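Section 3. Setting up and first use

Read this section before you plug in the Treltovier two-zone countertop cooker. Keep the packaging until you have finished the first heating in 3.3. If anything is damaged or missing, stop and contact the Plirkbridge service desk.

3.1 Choosing a place

1. Pick a flat, dry, level surface that can carry the weight of the cooker and two full pots.
2. Leave at least 5 inches of free space at the back and on both sides. The air outlets are at the back.
3. Do not set the cooker on a metal surface, on a tablecloth, or on top of another stove.
4. Keep bank cards, hearing aids and phones off the glass.
5. Run the cord behind the cooker, away from the front edge of the counter.

Note: If the cooker will stand under a wall cabinet, pull it forward before cooking. Steam can lift the edging on cabinet doors over time.

Caution: People with a pacemaker should ask their doctor before using this or any other induction cooker.

3.2 Connecting the power

The two zones together draw up to 3000 watts. The cooker needs its own circuit, matching the rating plate on the underside.

1. Turn the cooker over on a towel and read the rating plate.
2. Check that the outlet and breaker match the plate. If you are not sure, have an electrician check.
3. Plug directly into the wall. Do not use an extension cord, power strip or timer.
4. Wait for one beep. The display shows two dashes when the cooker is on standby.

Note: In a house wired before 1966, have the kitchen circuit inspected first, even if other appliances run on it without trouble.

3.3 Checking your cookware

Induction heats only pots with a magnetic base. Color, coating and shape make no difference to the cooker, but the base does.

1. Hold a kitchen magnet to the bottom of the pot. It should stick firmly across the whole base.
2. Check that the base is flat. Lay a ruler across it and look for light underneath.
3. Wipe the base dry.
4. Center the pot on the zone, add two cups of water and press Start.
5. If the display shows "Pn", the cooker has not found a usable pot. Remove it and try another.

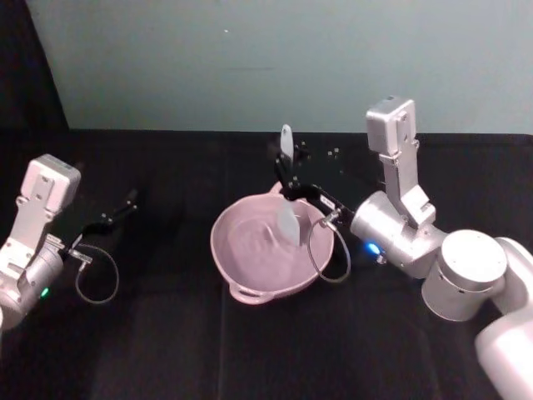

Osvaldo Fagundes: My magnet sticks in the middle of the base but not near the rim, and the cooker clicks on and off when I simmer. Should I return it?

Reply from the service desk: No. A small magnetic disk in the base can make the cooker lose the pot for a moment. Use the smaller zone for that pot. If the clicking goes on with a fully magnetic pot, write to us with the serial number.

3.4 Setting the heat

Each zone has its own dial. The display shows the level, and turning the dial back to zero switches the zone off.

1. Start on a low level and work up. Induction heats faster than a coil burner.
2. For boiling, use the top level, then turn down once the water moves.
3. For sauces and eggs, stay in the lower third of the dial.
4. Do not heat an empty pot, on any level.

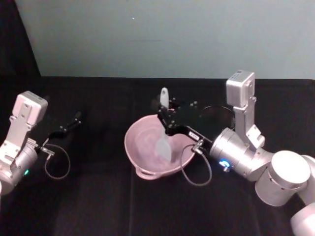 5. To hold food warm, press Keep Warm. The zone switches itself off after 50 minutes, and you can press the button again to restart it.
6. To lock the dials, hold Lock until the display shows "Lo". Hold it again to release.

Caution: The glass takes heat from the pot and stays hot after the zone is off. Do not touch it while the display shows "H".

3.5 After cooking

1. Turn both dials to zero. Leave the plug in until the fan stops.
2. Unplug, and let the glass cool completely.
3. Wipe with a damp cloth and a drop of dish soap. Dry with a second cloth.
4. Lift off burnt sugar with a plastic scraper. Do not use steel wool.

For error codes other than "Pn", see Section 5.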